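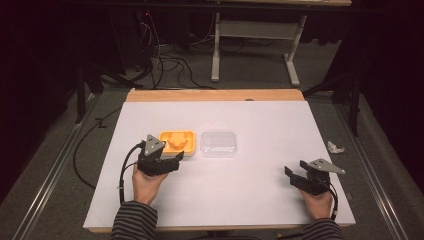
Technician for hand-held grippers — Tellov workshop

Brolletti is looking for one person to look after the pairs of hand-held grippers at our Tellov workshop. The operators work at tables, one gripper in each hand, and the tools must be in good order before every shift.

Your work will be:
checking that both jaws open and close evenly
tightening the metal plate on top of each gripper
replacing worn cables — this is the most frequent repair
writing each repair in the log

You need 2 years of experience with small mechanical or electrical repairs. Soldering is necessary, programming is not. We speak English and Slovak in the workshop.

The contract is for 7 months, with 3 shifts per week. In the first 2 weeks you will work together with Vlasta Jurčo, who built the present cell.

Please send your CV and a short letter to Jozefína Charvát at Brolletti until May 29, 2022. Applications without a letter we can not consider.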